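Cuaderno de taller, mayo de 2023

Fermentación de té (kombucha) y vinagre de té, lote 552

Paso a limpio lo que tenía en hojas sueltas. El lote 552 se preparó en marzo con té negro Awasthi, azúcar blanca y líquido de arranque del lote anterior. Lo llevamos en dos recipientes: el tarro grande de vidrio y el barril pequeño de acero que nos pasaron los de Prellport. Mismo té, mismo azúcar, mismo arranque, misma tela por encima. La única diferencia a propósito era el recipiente. 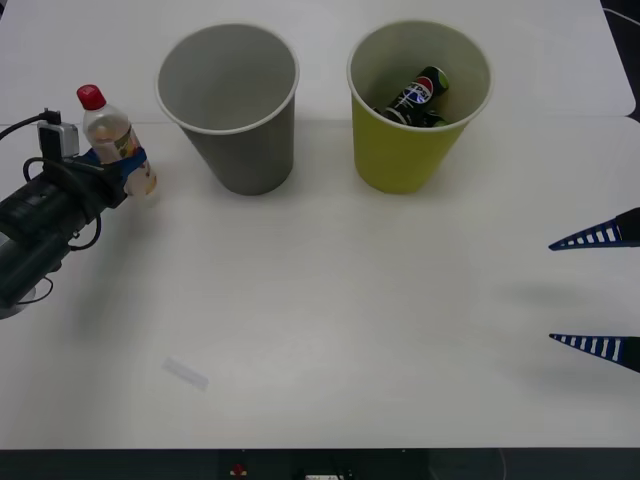
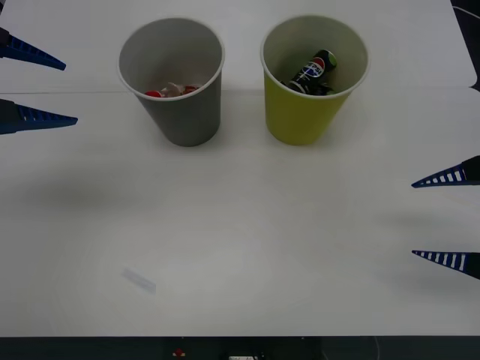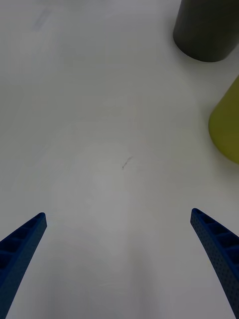

Mesa blanca en las tres tomas, con los vasos en las dos primeras.

Preparación, para quien tenga que repetirla. El té se infusiona 10 minutos con el agua recién retirada del fuego. Se cuela, se disuelve el azúcar en caliente y se completa con agua fría. No se añade el arranque hasta que el líquido está a temperatura ambiente. Esta vez esperé de más porque la cocina estaba ocupada y el té quedó tapado toda la noche. No noté nada raro por la mañana, pero lo anoto.

El arranque fue un 15 % del volumen final en los dos recipientes. En el lote anterior habíamos bajado al 5 % para ahorrar líquido y tardó demasiado en acidificar; además salió una película seca por el borde que acabó en la basura junto con todo lo demás. No volver a bajar.

Limpieza: todo lavado con agua caliente y después Sanitz, escurrido boca abajo. El grifo del barril se desmonta entero. Tiene una junta interior que no se ve si no se saca la tuerca trasera, y ahí estaba la pasta marrón que encontramos la otra vez. He dejado la llave colgada al lado del fregadero.

Evolución del tarro. Película fina y pareja la primera semana, blanquecina, sin manchas. Burbujas debajo desde el quinto día. El olor pasó de té dulce a manzana, y de ahí a algo más punzante. Se cató cada pocos días con pajita limpia, siempre por el mismo lado para no romper la película. Cuando dejó de notarse el azúcar al final del trago, saqué la parte para beber y dejé el resto para vinagre.

Evolución del barril. Más lenta. La película tardó y salió más gruesa en el centro que en los bordes. Sospecho de la boca, que es más estrecha y deja menos superficie al aire, más que del acero. Shanti Rastogi no está de acuerdo: cree que es la temperatura, porque el barril estaba en el estante de abajo, pegado a la pared exterior. Puede ser. No puse termómetro en ese estante, así que no tengo con qué contestarle. En el próximo lote los dos recipientes van en el mismo estante y con termómetro cada uno.

Medidas de pH: las primeras tiras estaban caducadas y daban un color que no coincidía con nada de la escala. Tiré la caja. Las lecturas anteriores a la caja nueva están tachadas en la hoja y no hay que usarlas. Con las tiras nuevas el tarro sigue por debajo del barril, lo cual encaja con el sabor.

Segunda fermentación. Embotellé parte del tarro con jengibre rallado y parte sin nada. El jengibre rallado atasca el embudo; mejor en rodajas finas y colar después. Las botellas de cierre mecánico viejas pierden gas por la goma. Pedir gomas nuevas antes de embotellar otra vez. Las dejé en una caja cerrada con tapa por si reventaba alguna. Ninguna reventó, pero la de jengibre más llena se salió al abrirla y hubo que limpiar la encimera.

Prueba de vinagre en cocina. Shanti usó un poco del vinagre más viejo (no es de este lote) para un escabeche de zanahoria y para marinar berenjena antes de pasarla por la Grillier. El escabeche bien, con menos filo que con vinagre de vino. La berenjena quedó blanda por fuera y cruda por dentro, aunque eso creo que es culpa del corte y no del vinagre. Repetir con rodajas más finas.

Queja de siempre: las etiquetas. El rotulador permanente se borra con el Sanitz y en el estante hay dos frascos de arranque sin fecha. Los he apartado y no los usaría. A partir de ahora cinta de papel en el cuerpo del frasco, con número de lote y fecha, y se quita antes de lavar.

Pendiente:
- gomas para las botellas de cierre mecánico
- segundo termómetro para el estante
- junta de repuesto para el grifo del barril (preguntar a Prellport la medida)
- filtrar el vinagre del tarro cuando deje de subir la acidez
- decidir si seguimos con té Awasthi o probamos mitad negro y mitad verde

Sobre lo último: yo seguiría igual un lote más. Si cambiamos el té y el estante a la vez no sabremos a qué atribuir nada. Shanti quiere probar el verde ya. Le he propuesto un frasco aparte, con arranque del tarro, y dejar el barril como está. Falta que me confirme cuánto té verde queda en el armario.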